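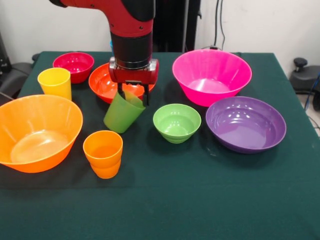 Arm cell, cup held by the rim over the table.

Pre-purchase inspection checklist, tabletop arm cell
Site: Brumov
Completed by: Halfdan Kárason
Date: 02/09/2026
Purpose: to decide what must be bought, repaired or replaced before we order a second cell for Dratdale.

Marking: OK = no action. C = comment, see note. A = action needed, cost to go in the plan. N/C = not checked.

Section 1. Arm and mounting

1.1 Casing free of cracks or chips – OK
1.2 Screws on gripper housing present and seated – OK
1.3 Base bolts at marked torque – A
Two of the bolts had no paint mark, so there is no record that they were ever torqued. Skov to re-torque and mark. No parts cost. For Dratdale, ask for the torque sheet with the delivery.
1.4 Stop button reachable from the operator's side – C
Reachable, but you have to lean. A second button on a lead is 182 from Wisadell. I would buy one for each cell.
1.5 Stop button tested under motion – OK
1.6 Arm holds position with power removed – OK

Section 2. Gripper

2.1 Fingers straight and matched – OK
2.2 Finger surface worn – C
Some wear on the inside faces. Still usable. A spare pair should be in the drawer before the cell goes on longer shifts, and at present there is no spare pair. Put one pair per cell in the plan.
2.3 Grip force set for thin plastic – OK
The setting is written on the inside of the control cupboard door. It should also be in the cell book.
2.4 Part stays held for the full hold test – OK
Tested with a bowl and with a cup. I have not tested anything heavier than the tableware and the order should not assume it. If Dratdale want to handle filled containers, that is a different gripper and a different price, and they need to say so before March.
2.5 Holding the part at an angle does not bring the housing into contact with other items – C
No contact during the inspection. The margin gets smaller as a pile gets taller.
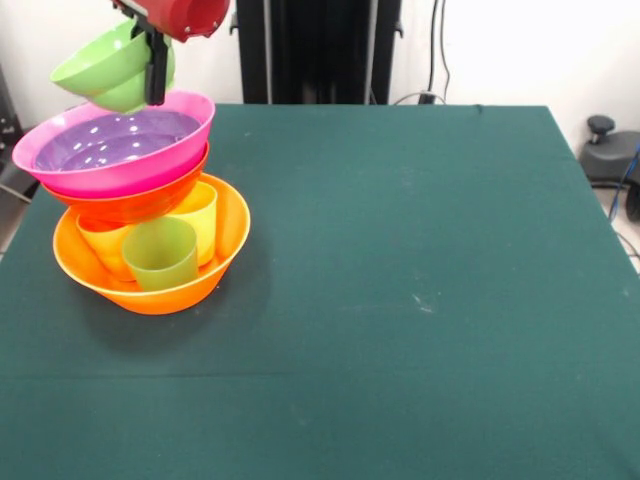 The supplier's sheet gives the reach but says nothing on how high a pile can be before the approach has to change. I have asked Wisadell for a figure in writing. Until it arrives, keep to the pile heights already used at Brumov and do not plan Dratdale's work on anything taller. If the answer is poor, the choice is a lower table or a riser for the arm. The riser is quoted at 494, fitted. A lower table is cheaper but then people have to bend to reset the items, and we had complaints about that on the old bench.

Section 3. Table and cloth

3.1 Table level and does not rock – OK
3.2 Cloth flat, no folds that could catch – C
There is a light crease across the front part. It did not catch anything. Press the cloth or change it at the next clean.
3.3 Cloth clean – C
A few small pale specks. Wipe down. Add two spare cloths to the order, same dark green, as the lighting was set up with that colour.
3.4 Cloth edges clear of the floor and of wheels – OK
3.5 Table top clear of tools and drinks – OK

Section 4. Items handled

4.1 Bowls and cups free of splits – OK
4.2 Items are the agreed set – OK
4.3 Items stack without jamming – C
Cups of the same size can grip each other when nested. Separate by hand before a run starts.
4.4 Spare items available – A
No full spare set on site. Buy 2 sets, one for each cell, from the same maker so the sizes match. These cost very little and should not wait for the main order.
4.5 Piles stable before the arm comes near – OK
Checked by eye only. Bowls set on top of cups tend to sit at a tilt, and the person starting the run should look at this each time.
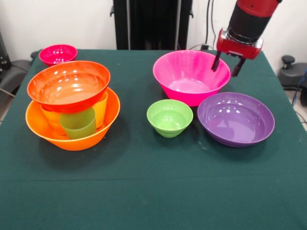
Fingers open beside the pink bowl, other bowls stacked at left.

Section 5. Cables and surroundings

5.1 Cables behind the table fixed to the wall – A
Some hang free. Fit trunking. Skov can do this on the same visit as the bolts.
5.2 Plugs and connectors fully home – OK
5.3 Cables at the side of the table protected – C
The blue cable runs down close to the table edge. It needs a cover where it reaches the floor. Allow 8 metres of floor cover for the two cells.
5.4 Chairs and stools outside the arm's reach – C
Outside reach on the day, but close to the table on the left. Mark a line on the floor and keep seating behind it. Tape is in stores.
5.5 Floor dry and free of loose items – OK
5.6 Lighting even over the table – OK
5.7 Noise reading – N/C
Meter was out for calibration. To be done on the follow-up visit.

Section 6. For the order

Dratdale cell to be the same arm and gripper as Brumov, so that fingers and spares can be shared. Ask Wisadell for separate prices for the arm, the stand, fitting and the first year's service. Last time these came as one figure and we could not tell what the service was costing us.

Hold the riser as an option until the pile height answer is in. Stop buttons, spare fingers, cloths and the spare tableware can be ordered now.

Training for two operators at Dratdale is not in the quote. It should be added before the quote is signed.

Result: cell fit for continued use at Brumov. Items 1.3, 4.4 and 5.1 to be closed before the order is placed.

Signed: Halfdan Kárason
Copy to: Skov, Dratdale site office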